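Chapter 6
Floors and Finished Surfaces

A floor is walked on, washed, and loaded with furniture for decades, and most of its faults begin below the part that people see. This chapter deals with the base layer, the setting bed, and the choice of tile. Readers should already know the methods of measurement given in Chapter 2. 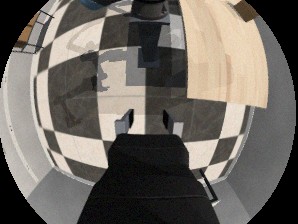
Layout comes before any adhesive is mixed. The installer finds the center of the room, snaps two chalk lines at right angles, and sets a dry row along each. At the Trurneck town library, where Usman Rana drew up the plan, a dry row showed that the end walls were out of parallel, and the lines were moved before work began.

Section 6.1 covers the base layer. Tables of joint widths appear on page 239.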